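Choosing paint whites for rented rooms
Speaker notes, Orysia Kostiuk, June 2020

Slide 1. Opening
Say hello, thank Verhoeven for the room. Ask who has repainted a rental in the last year. Talk runs to the break, questions after.

Slide 2. Why white goes wrong
Most landlords buy one bucket and use it everywhere. A cool white in a north room reads gray by afternoon. Tell the Grernura story: 92 apartments, one color, complaints from the whole shaded side. Repaint cost them $889 a unit.

Slide 3. Sheen
Flat for ceilings, eggshell for walls, satin for trim. Flat hides patching. Satin shows every roller mark. Pass the sample boards around now.

Slide 4. White on white
Walls, back and tabletop all white. Look at the corners: the soft shadow is what separates one surface from the next. Pause before moving on.

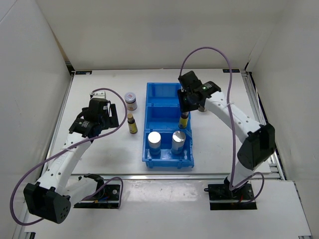
Slide 5. Testing
Paint two coats on a board and move it around the room. Check it morning and evening. Leave the handout by the door. Next talk is in July, on floors.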